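Folding by machine: where it stands

Flat towels are within reach of a two-finger gripper. Mixed laundry is slower. Soft cloth bunches and hides its own corners, so most of the cycle goes to finding an edge.

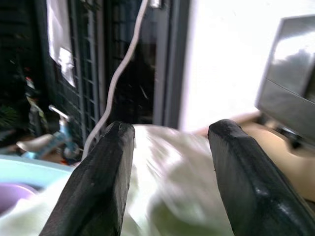

Before a run, shake each piece out and lay it on a plain surface. Keep cords clear of the work area. Allow roughly 10 minutes for 6 hand towels. Fitted sheets and socks are still faster by hand.

Tamsin Nguyen-Tran, Brandmont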